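Riet Van Damme
December 23, 2019

OK it's two days to Christmas, I have a house full of people arriving, and I'm posting about towels. A thread.

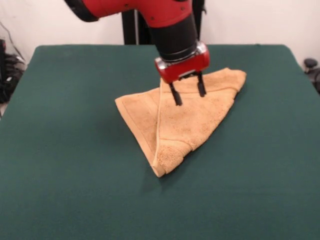

One tan towel, one green tablecloth, one very rough triangle.

So my mother folded everything in thirds, long way first, then in half. I did it that way for years and the stack in my closet still leaned like it wanted to get out.

Then Koen (Van Wijk, some of you know him from the Mola market days) told me to start on the diagonal for guest towels. Corner across, then tuck the sides in, so you get a little pocket for the soap. Cute! I was sold.

Problem: a bath towel isn't square. Fold it corner to corner and you get a flap sticking out on the left and a point at the bottom that curls up at you. See the hem down there? Mine does that too, every single time.

What helps a bit is finding the woven band first, the smooth stripe where there are no loops. If the band is lined up, the rest mostly behaves. If it's wandering off across the middle of your triangle, start over.

Also, fold on cloth. A bare tabletop lets terry slide all over the place. I put down the green cloth we use for cards and the bottom layer stays where I leave it (mostly).

Someone always asks about fabric softener. I quit in July. The towels got scratchier for 2 washes and then they were fine, and they dry you off so much better now.

@ the person who DMed me about rolling: yes, I've tried rolling. It looks great in a basket. I have a shelf. They roll off the shelf.

Current count for the guest room is 7 towels, all some kind of orange or tan, plus one navy one from the Dijkstra cousins that sheds on everything and is going to the bottom of the pile.

Koen has now replied to this thread to say I'm using the wrong size and it was always meant for hand towels. Koen. You could have told me that in July.

Going back in with the hand towels tonight. If the soap pocket works I'll post it, and if you have a better fold for the big ones please send it before tomorrow noon, my sister gets here at one and she WILL look in the closet.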